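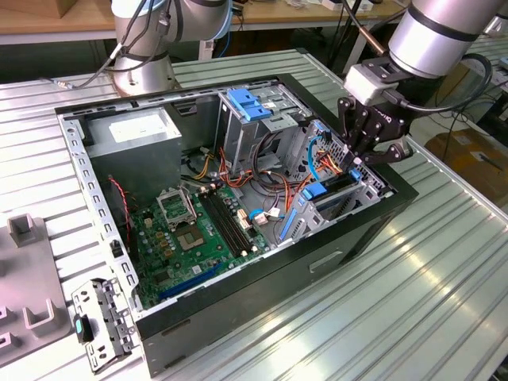
Fri 21 December

Rebuild of the old tower, continued. I said last week I didn't believe this board was worth saving and I still don't, but Assunta Colombo wants one more machine for the Quintana job in January, so it gets a fair trial.

State of things: power supply still in, board still in, CPU out, socket cover open, memory slots empty. Nothing in the blue expansion slot and nothing going in there until the rest is settled.

The spec sheet that came with the lot claims a 400 watt supply. I'll believe it when I've had it on the load tester. The last two from Rinton were sold to us under the same claim and one of them sagged well before that. Test it outside the case, please. If it goes bad I would like it to go bad by itself and leave the board out of it.

Assunta's theory is that the random restarts came from dirty memory contacts. Maybe. People say "reseat the RAM" the way they say "drink more water." I cleaned the sticks on Tuesday and they looked fine before and fine after. My money is on the supply or the socket. She has a coffee bet on the memory, so whoever runs the test should not be either of us.

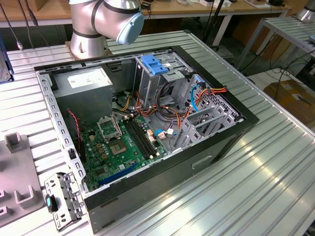 Cables are the other complaint. There is far too much loose wire across the middle of the case, between the supply and the drive cage, and it wants tying back before a cooler goes anywhere near the socket. I don't trust the SATA cable either. Zostano sells them by the bag and I've had dead ones straight out of the bag. Swap it for a known good one first and save an hour of blaming the drive.

Before anyone drops a CPU in:
- look at the socket with the loupe, under the bench lamp, from more than one side
- no canned air straight into it
- bracket stays open until the chip is sitting flat. If it needs pushing, stop.

Fandden quoted 160 for a used replacement board, "tested." Asked them how it was tested and got back a one-line answer saying it powers on. So does a toaster. A complete newer machine is 349 from the same people, and I think that's where this ends up, but Assunta is right that we already own this one and the case is solid.

Plan: supply on the tester, then one stick of memory, then the other, same slot both times. Leave it running overnight after each change. A machine that restarts twice a day will happily behave for the twenty minutes you stand there watching it.

Screws from the side panel are in the jar lid next to the label printer. Don't mix them with the drive screws again, the threads are different.

Not done: fan, front panel connectors (can't find the pinout for this board, the one online is for a different revision).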